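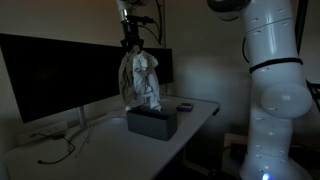

# 卓上整理記録集 Narnell データカード

## 1. 概要

Narnell は、事務机の上で行われる片付け作業を対象とした記録集である。紙くずの廃棄、小物の移動、配線の整え直しなど、短時間で終わる作業を一件ずつ静止画と記述文の組で収録している。編纂は Prusex 卓上環境研究室が行い、記述文の校閲は Grotberg 資料整理室が担当した。

本書は、収録内容、記述の基準、利用条件および既知の制約を定めるものである。利用者は、記録を用いる前に第4節および第7節を必ず確認されたい。

- 版の確定日：2026年5月27日
- 収録件数：259件
- 記述言語：日本語
- 編纂責任者：Prasanna Majumder
- 記述基準担当：Arturo Morelli
- 校閲担当：Gualtiero Donati、Sandro Ruggiero

## 2. 対象とする作業

収録の中心は、不要となった紙を卓上の小型くず入れに収める作業である。冒頭の画像では、しわの寄った白い紙が、下端を濃い灰色の角形くず入れに差し入れた状態にある。くず入れは白い机の上に直接置かれ、その奥には画面の消えた黒いモニターが立つ。このように、作業の対象となる物と、作業中も机に残る物とが同時に写る記録を、本記録集では「併存記録」と呼ぶ。

作業区分は次のとおりとする。

| 区分コード | 名称 | 内容 |
|---|---|---|
| W | 廃棄 | 紙くず、包装紙、付箋等をくず入れに収める |
| M | 移動 | 筆記具、小型機器等を机上の別の位置に移す |
| C | 配線 | 電源線、信号線を机の縁または背面に寄せる |
| S | 清拭 | 天板を布で拭く |

ひとつの記録に複数の作業が含まれる場合は、主たる作業の区分を付し、従たる作業は備考欄に記す。主従の判断が校閲者間で分かれた記録については、区分コードの末尾に疑問符を付したまま収録した。

## 3. ファイル構成

```
narnell/
├── README.md
├── stills/
├── notes/
├── index.tsv
└── terms_ja.txt
```

`stills/` には静止画を、`notes/` には対応する記述文を収める。両者は拡張子を除いて同一の名称をもつ。`terms_ja.txt` は物品名の統一表であり、記述文に現れる名称はすべてこの表に従う。

`index.tsv` の各列は以下のとおりである。

- `id`：記録の識別子
- `category`：第2節の区分コード
- `target`：作業の対象となる物品名
- `container`：くず入れ、箱、引き出し等、収め先の名称。該当しない場合は空欄
- `remaining`：机上に残る物品名。読点で区切る
- `confidence`：物品名の確度。「確定」または「推定」
- `remarks`：備考

記述文は一件につき最大400字とする。改行は用いない。

## 4. 記述の基準

### 4.1 物品の名称

形状と色から用途が明らかな物品には通常の名称を用いる。用途が明らかでない物品には、外見に基づく名称を与え、`confidence` を「推定」とする。冒頭の画像でくず入れの右方に見える、上面が紫がかった暗色の小物がその例であり、小型のリモコンまたはセンサー類の可能性があるものの、統一表では「暗色小物」として扱う。

素材名は、表示または確実な資料がある場合に限って記す。「白い机」を「木製の机」と書き換えることは認めない。

### 4.2 紙の状態

紙の状態は「平ら」「折り」「丸め」「しわ」「破れ」の語で記す。固く球状にまとめられた紙のみを「丸め」とし、冒頭の画像のように縦に長く、ゆるくまとまって垂れた紙は「しわ」に含める。濡れの有無は静止画から判断できないため、記述の対象としない。

紙に文字が認められる場合も、その内容は転記しない。文字の有無のみを備考欄に残す。

### 4.3 作業の段階

一枚の静止画から読み取れる段階のみを記す。紙の一部がくず入れの内側にあり、残りが外にある場合は「収納途中」とする。その後に紙が完全に収まったか否かは、別の静止画による裏付けがない限り記載しない。

作業前の静止画と作業後の静止画の2枚が揃う記録では、記述文の冒頭にその旨を明記する。

### 4.4 配線および電源

机上の配線は、色と経路を記す。接続先が見えない線については「接続先不明」と付記し、推測で補わない。電源タップは、壁際に取り付けられたものと天板に置かれたものとを区別する。差込口の数は、すべてが見通せる場合にのみ数える。

## 5. 机上環境について

記録の多くは、壁に沿って置かれた机を用いている。壁際にモニターと電源タップを配する構成では、配線が天板の手前まで伸びることがあり、廃棄の作業においてもくず入れの周囲にある線を `remaining` 列に記載する必要がある。初期の版ではこの記載が徹底されておらず、Mirko Zanetti の指摘を受けて10月に全件の見直しを行った。

くず入れの位置は「机上」「机下」「机脇」の語で示す。机上に置かれたくず入れは一般に容量が小さいため、紙の一部が縁から出たままの状態も珍しくない。この状態は散乱とはみなさず、「縁より露出」と記す。

モニターは、画面が消えている場合にその旨を記す。画面に表示がある記録では、表示内容を伏せる処理を施した。

## 6. 校閲の手順

1. 記述者が静止画を確認し、記述文の初稿を作成する。
2. 校閲者2名が、互いの結果を参照せずに初稿を点検する。
3. 指摘が一致した箇所は、記述者が直ちに修正する。
4. 指摘が分かれた箇所は、記述基準担当が統一表および既存の記録を参照して裁定する。
5. 裁定の結果、新たな名称が必要となった場合は、統一表を先に改訂する。

裁定において最も多く扱われたのは、紙の状態を示す「丸め」と「しわ」の区別であった。次いで、机の縁と壁との隙間にある物品を机上の物として扱うか否かが問題となり、天板に接していない物品は机上に含めないこととした。

## 7. 制約事項

- 対象は事務机に限られる。食卓、作業台および学習机への適用は想定していない。
- 紙の分別区分は記録していない。再生可能な古紙であるか否かの判断には使用できない。
- 白い天板に白い紙が重なる記録では、紙の輪郭に関する記述の精度が低い。
- 物品の実寸は計測していない。「小型」等の語は、同じ静止画に写る他の物品との比較による。
- 区分 S の記録は他の区分に比べて少なく、区分間の比較には適さない。

## 8. 利用条件

本記録集は、整理整頓に関する教材の作成、物品名の用語調査、および執務環境の検討を目的として利用することができる。静止画のみを切り離して再配布する場合は、対応する記述文を併せて添付するものとする。記述文を改変した場合は、改変箇所が判別できるよう明示されたい。

引用の際は次の形式による。

> Prusex 卓上環境研究室編『卓上整理記録集 Narnell』

## 9. 訂正の申し出

記述の誤りを認めた場合は、識別子、該当箇所および修正案を添えて Grotberg 資料整理室まで書面で申し出られたい。区分コードの変更を求める場合は、その根拠となる静止画上の箇所を併記すること。受理した申し出は、次の版の変更履歴に掲載する。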